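Tidier Tables, Safer Arms: The Spring Refresh of Our Bench Rules

Hello again, everyone, and thank you for all the notes you sent after the last newsletter (I read every one of them, even the long one about chair heights). With the assembly trials at Wernard picking up and new people joining us, it seemed like a good moment to sit down with the bench rules and see which ones still make sense. The last full version was written when we had one arm and one table, and it showed! The new version takes effect on April 22, 2024, and you'll find a printed copy in the binder by the door of the arm room.

I won't go through every line of it, but I do want to walk you through the parts that have changed, so please get yourself a coffee and bear with me.

Who is on the stop

One person is on the stop for the whole time an arm has power to its joints. That person says so out loud before the session begins, and the name goes on the sheet. If you need to step away, even to answer a quick question down the hall, you hand over by name or you put the arm in hold. We used to let the person at the laptop cover both jobs, and after a good deal of talking we've dropped that. It's very hard to watch a log scroll by and watch a gripper too – I have tried it myself and I was no good at it.

Reach and standing room

The reach of each arm is now listed on a card, measured with the longest finger fitted. Tables where people are doing other work can stay nearby, but your hands and your chair stay outside that reach while the arm is moving. If you have to lean in to straighten a part, ask for a hold first, wait for the answer, and then lean. Please don't be shy about asking. A trial that has to be run over costs us a few minutes and nothing more.

Contact work

Most of our questions came from this section, which makes sense now that so much of the Raudsepp job involves pressing one part against another. Liis Paju rewrote it from top to bottom and I think she did a lovely job. The short version is that the first touch of any new pairing is done at the slow setting, with the force limit checked beforehand and written down. Look over the fingertips and the sensor patch before you start, and again when you finish. Follow the cable down the arm with your eyes through the full motion, too, so you know it has slack at the far end of the reach.

Metal plates get a little paragraph of their own, as they have ribs and raised pads that a finger can catch on. Approach from the side with the fewest of them, and take note of anything else that's sitting on the plate before you send the arm in low. 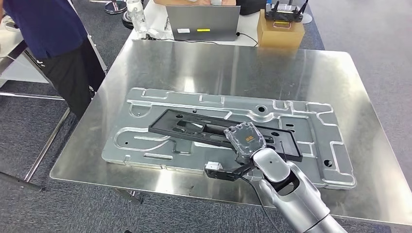

Writing it down

The session sheet has been cut to a single page, which I know will make some of you very happy. It asks for the part numbers, the speed setting, the force limit, the name of the person on the stop, and anything that surprised you. That last box is my favorite, and I'd love to see it used more. We went back through 281 old sheets while we were working on this, and 27 of them had a remark in it. Those remarks gave us a good part of the new contact section, so a line or two from you really does go somewhere.

Finished sheets go in the Wevis tray as before. If you'd like to talk any of this over, Liis is at the Grulirholm site through the end of April and is glad to have company at lunch.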